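2019-05-20

Bench cleanup, cables and power strips.

Started on the cable bench today, the one with the dark marbled top. Plan is to get everything with a plug on it sorted before the Momau order arrives, or we will be buying more of what we already own. The stock sheet says 1,266 items for the whole shop and I don't trust it. Nothing has been checked off since November.

Baskets: the long white wire one on the back wall has five compartments and the small one on the left has a divider, so seven spaces altogether. For now:

Long basket, from the left: extension cables, power strips, plug adapters, small labeled devices, odds and ends.
Small basket: short leads on one side, anything waiting for a test on the other.

Did not put labels on yet. The Fawzy tape doesn't stick to wire, so we need tags with a hole. Ondis sells them in packs of 200, and one pack will last years.

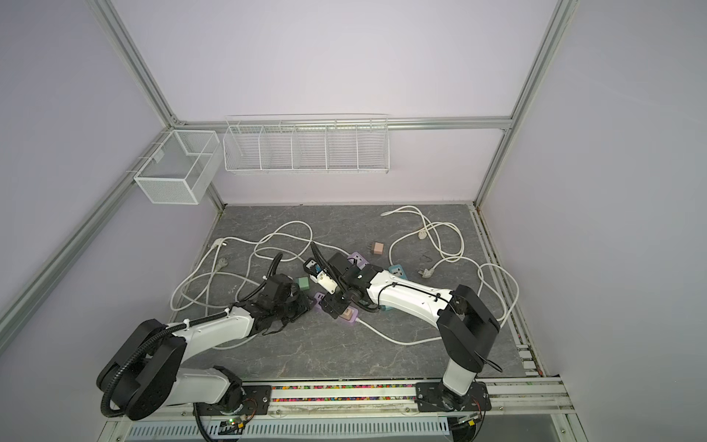 The long white cables are the slow part. They tangle with each other as soon as both are out, and then it takes a while to work out which plug goes with which cable. Next time do one at a time: find an end, walk it back, coil it, tie it, then put it in the basket before touching the second. Coils should be wide enough that the cable doesn't kink but still fit between the partitions. Will try a few sizes.

Power strips go in on edge with the cord wrapped underneath. The lavender and lilac ones are easy to mix up, so write the length on the back of each. Mint one can stay as it is. Adapter cubes go in loose.

Loose bits of thin wire go in the scrap tin, not in a basket. Sweep the top after, the bits are hard to spot on the dark pattern.

To do:
Order tags (Ondis).
Ask Vostasness if they want their 2 spare strips back.
Velcro ties, we are out of the long ones.
Redo the cable lines on the stock sheet once the baskets are full.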